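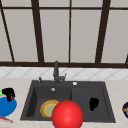

Simulated sink task, double basin: plate at left, red sphere in front.

Plollico plans to move dish clearing at its Rustenano canteen to robot arms, and the training is done in simulated kitchens first. I support the plan. I object to the staffing note attached to it, which moves two of the three dishroom workers to "exception handling" and leaves that job undefined.

A plate in a basin is the simple case. The exceptions are whatever else ends up near it, and sorting those takes judgment - the skill the note leaves unpaid.
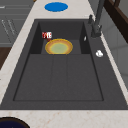

Plate at the back of the sink, small red-and-white item beside it.

Bjartur Sveinbjörnsson has run that dishroom for 21 years. He should write the exception list, on paid hours, before the July trial. The pay grade should follow from the list.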